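2021-10-18

Emiliano Ulloa has spent most of his working life around picking lines, first as a packer and then as the person who gets called when the line stops. These days he works for Trimedlow, a small firm that tests handling equipment for shops and, more and more, for the home. We talked for most of a morning in his office in Stultton, with the door open onto the test floor.

I asked him the question everyone asks him, which is whether a machine can put the groceries away yet.

"No," he said. "It can put away some groceries, in one kitchen, if you've set the kitchen up for it. People hear the second half of that and think it means yes."

He keeps a written record of what the firm's test arm, which the staff call Leka, has been asked to do since June. The list has 106 chores on it. Some are small, like closing a drawer that was left open an inch. Others are what he calls real jobs, like emptying a shopping bag onto a counter and sorting what came out of it. The small ones mostly go well. The real jobs fall apart somewhere in the middle.

"A can is fine," Ulloa said. "A jar is fine if the label isn't too shiny. A box of cereal is fine until it's half empty and somebody has rolled the liner down so the lid doesn't close. Then it weighs nothing and it's top-heavy and the thing tips it over."

The items he likes least are bags. Chips, candy, frozen peas, anything sealed in thin film. The bag has no fixed shape, so the place where it looks thick may be air. If the arm squeezes hard enough to be sure of it, the contents get crushed. If it squeezes lightly, the bag slides out on the way up. A person does the job without thinking, pinching a corner or scooping from below, and changes grip halfway if it feels wrong.

"You've changed your mind about that bag three times before it leaves the table," he said. "You just didn't notice."

Shops are further along than homes, though he doesn't want that overstated either. At Pitari, a chain of small groceries where Trimedlow has run trials, a machine can bring a full tote to the end of an aisle and leave it there. Putting the goods on the shelf is still done by hand. In the longest trial, the arm was given 1,130 single items to place on shelves over several nights. Ulloa wouldn't give me the success figure, which belongs to the client, but he said the night crew didn't feel threatened by it.

"They were bored by it," he said. "It was slow. One of them asked if she could go around it."

Speed comes up a lot. Ulloa timed himself unpacking a delivery carton at his own kitchen table, then had Leka unpack a matching one in the lab. He finished in under a minute with the phone in one hand. The arm took roughly 5 minutes and left two things in the bottom, flat against the cardboard where it couldn't get a finger under them.

I asked whether that was a fair test, given that he has had a lifetime of practice.

"It's the only test that counts," he said. "You're not going to buy something that does the job worse than you do and then stand there watching it - unless you can't do the job yourself. That's a different case, and I think it's the better one."

He came back to that several times. For someone with bad hands, slow is not much of a problem. Neither is leaving the last two things in the box, as long as the machine says so. What matters is that it doesn't drop the jar and doesn't need a technician when the carton turns up with its flaps half open.

He thinks too much of the work in his field has been done on clean tables with good lighting. Kitchens and living rooms have laundry on the furniture, cords down the wall and last night's snacks next to this morning's mail. A machine that has only practiced on wooden blocks will not know where the table ends and the tablecloth begins. His preference is to start from the hand: get a person to do the chore with a gripper, in an ordinary room, and learn what two stiff fingers can and can't manage before blaming the software.

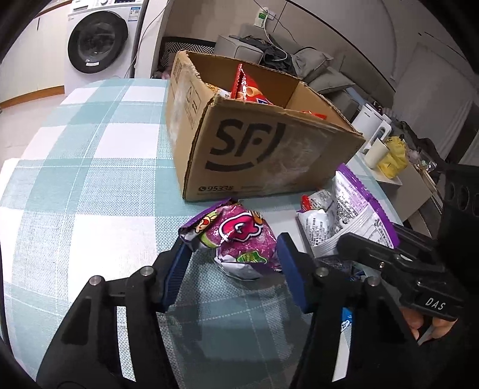

Lutfa Siddiqui takes a harder line, and told me by phone that she thinks the hand is being let off too easily. She would like to see softer fingers, more of them, and less talk about learning. In her view a two-jaw gripper will always be a poor tool for a bag, however well it is driven, and the money would be better spent on packaging with a loop or a tab that a machine could hook.

Ulloa laughed when I passed this on, but he didn't disagree with all of it. "The tab is a good idea," he said. "I'd take the tab tomorrow. But she has to get every snack company to agree to it, and I only have to fix one arm."

When I asked what he would trust a machine with in his own home today, he took some time over it. Vacuuming, he said, which he already does trust it with. Carrying things from one room to another, if there were no stairs. Clearing a table of cups, one at a time, provided they were empty.

And the groceries?

"Ask me when it can do the chips," he said, and went out to see why the arm had stopped.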